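How to Host an Afternoon Tea in a Small Apartment

Last August I had 13 people over for tea in a living room that fits a couch, a bookcase and, on a good day, me. It went so well that I've done it every couple of months ever since, and people keep asking how I manage it with no dining room and one working oven rack. So I finally wrote it all down!

Step 1: Clear one surface and leave it alone

Pick your biggest table or counter and take everything off. The mail, the fruit bowl, the candle you never light, all of it. I do this the night before, wipe it down, and then I'm very bossy about no one putting their keys there. A plain pale top is great for this (you can skip the tablecloth, and crumbs wipe right up). If yours is dark or scratched, a flat bedsheet folded in half works fine. 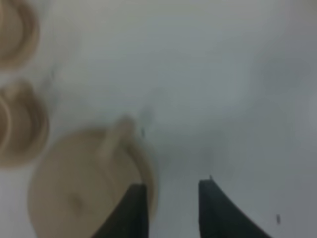

Step 2: Bake the day before

Scones are the one thing I make the same morning. Everything else gets done a day ahead. My friend Fatima Le Roux gave me her scone recipe years ago and it starts with 500 grams of flour, so get out the kitchen scale if you have one. Rub in cold butter, add the milk, and stop mixing while it still looks like a mess. Pat it out thick. Mine always come out lopsided and they always get eaten.

For the cake, choose something that likes sitting around overnight — lemon loaf, gingerbread, anything with a syrup on it. I made a cream sponge once and spent the whole evening worrying about it.

Step 3: Sort out your plates and saucers

You don't need a matching set. I have a few from the Zurnham flea market, some from my aunt, and a stack of plain cream ones I bought to fill the gaps. Go for plain in the middle and let the odd patterned one show off. When I'm looking at saucers secondhand, I check for a raised ring, which helps keep the cup from sliding when somebody's balancing it on a knee (and somebody will be, because you don't have enough chairs).
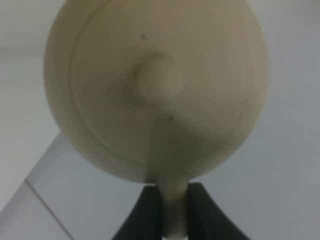 Plain, cream and round, with a raised ring set in from the edge.

Wash everything the night before, even the stuff that looks clean. Cupboard dust is sneaky.

Step 4: Lay it all out before you make any sandwiches

Set the empty dishes on the table and stick a note on each one saying what goes in it. Cucumber, egg, scones, jam, and so on. You'll find out right away if you've run out of room, and you can still swap the big platter for something smaller. I put the tea things at one end and the food at the other so the two lines don't crash into each other.

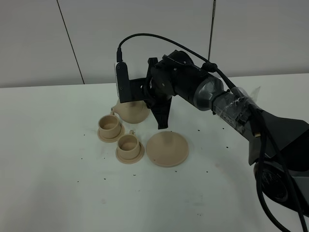 Color is the cheapest trick I know for making a crowded table look calm. I try to keep the tea things in the same family, and matte beige on a white tabletop, like the little tea-set-looking pieces in the photo, is as easy as it gets. Bunch them up close like that too, so there's bare table left over for people to set things down. Then the jam and the strawberries can be the bright spots.

Step 5: Time the tea

I invite people for 2 and put the kettle on when the first person rings the bell. Scones go in 40 minutes before that so they've had time to cool a little. Use two pots if you can, one black and one herbal, and keep a jug of hot water next to them for anyone who likes it weak. Loose tea gets strong fast, so pull the leaves out once it tastes right to you.

Milk goes in a small jug that you refill from the fridge. Sugar, lemon slices, spoons. Put out more spoons than you think you need, they vanish!

Step 6: Send people home with leftovers

Save your takeout boxes for a few weeks ahead. I fill them while people are hunting for their coats, and whatever's left of the lemon loaf is my breakfast.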